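Grutero Shelf Count, reviewed after three months in a household goods store

Rating: 3 out of 5

Our store took on Grutero in September. It reads shelf stock, compares it with the till and writes the reorder list overnight. Setup took two days, mostly spent on items with similar packaging.

The reorder list is good. Ayana Lencho used to stay past closing to write it by hand and now leaves on time. Brooms and mops still get miscounted when they hang close together.

The job has changed more than I expected. There is less writing and more tidying, as stacks have to be squared up and price labels kept facing out.

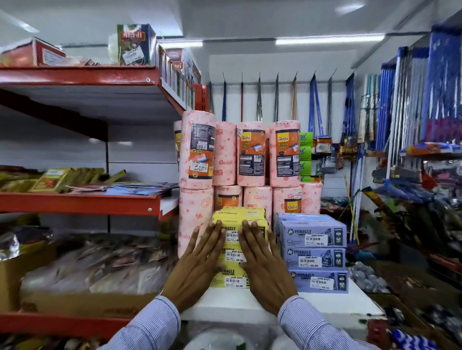 Awuor Mohamedi does most of the straightening and would like it shared out. I agree with her. Support answered both of my emails within 2 hours.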